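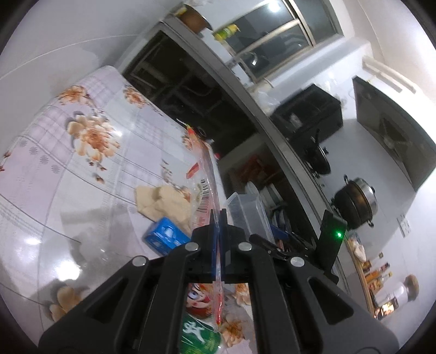 Rotating Dry Goods in a Small Kitchen Pantry

This procedure covers packaged dry food kept at room temperature: noodles, rice, crackers, flour, dried beans, soup mixes. It does not cover home-canned food, anything frozen, or pet food. The first pass through a full pantry takes an afternoon. Later passes take less than an hour.

You will need:
Painter's tape or freezer tape
A permanent marker with a fine tip
Open bins that fit your shelf depth
A notebook or a spreadsheet

Step 1. Empty one shelf
Work on a single shelf at a time, starting at the top. Put everything on the table and wipe the shelf with a damp cloth. Let it dry before anything goes back.

Step 2. Find the date
Most packages carry a date near the seam, on the bottom, or next to the barcode. Read the wording as well as the number. "Best by" and "best before" refer to quality. A pack date or a lot code is a different thing. A lot code such as 3304 may be a day and year in the maker's own format, or it may be a batch number with no calendar meaning. If the format is not explained on the package, use the date you bought it.

Imported packages may print the day before the month. Where both numbers are 12 or lower, check a second package from the same maker before deciding.

Step 3. Label
Write the month and year on tape and stick it to the side that will face out. Do not write directly on thin film — marker ink smears on it, and a hard tip can puncture it. Tape over a seam is acceptable as long as it does not cover cooking directions.

Step 4. Sort into bins
Group by use, then by date. Flat packets stand on edge, like file folders, with the earliest date at the front. A bin 11 inches deep holds a single row well. Two short rows are harder to keep in order.

Opened packages go in a separate bin at eye level. Fold the top down twice and clip it, or move the contents to a jar and tape the label to the jar.

Step 5. Record
Enter the item, the quantity, and the earliest date. One line per item is enough. Rongrong Long, who tested these steps in a galley kitchen, keeps the sheet inside the cabinet door and updates it in pencil.

Step 6. Restock from the back
New packages go behind old ones. Label them before they reach the shelf. If a bin is full, leave that item off the shopping list until there is room.

Checking for insects
Look for webbing in the corners of bags, fine dust under packages, and small holes in film or cardboard. Discard anything affected in a sealed bag, take it outside, and vacuum the shelf pin holes. Inspect the neighboring bins again after 3 weeks.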